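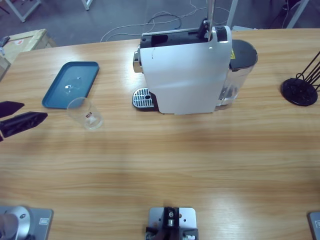
Coffee starts its life as a small fruit on a tree. The fruit is red or yellow and looks a little like a cherry. Inside there are usually two green seeds, and these seeds are what we call coffee beans. They have almost no coffee smell yet. First they must be dried and then roasted, and in the roasting they become brown. After this they are ground into powder. The powder can go in a paper filter, in a pot, or in little capsules for a machine, like the white one with the black top and the chrome spout. Hot water takes the taste and the color out of the powder.

A coffee tree does not like frost. It grows best in warm countries, often on hills. The flowers are white and smell sweet, and after them the fruits need up to 9 months to become ripe. On many farms people pick them by hand, only the ripe ones, and come back later for the rest. 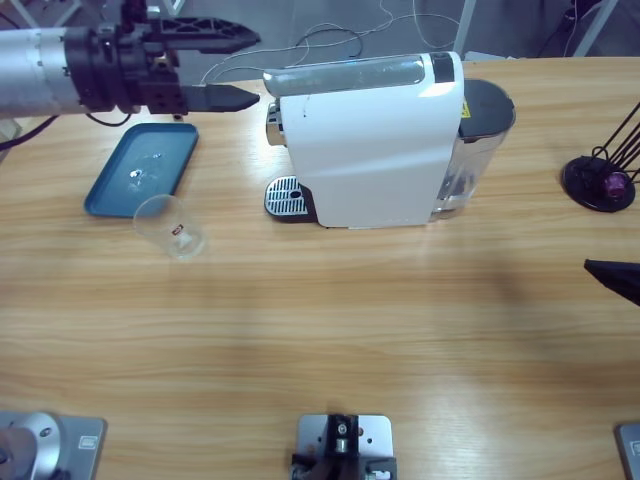
Cremilda Paiva writes to us that her grandmother let the children eat the ripe fruits from the tree. The skin is sweet, she says, but there is very little to chew, and you must spit out the seeds. Her brother planted six of them in a pot, and one grew.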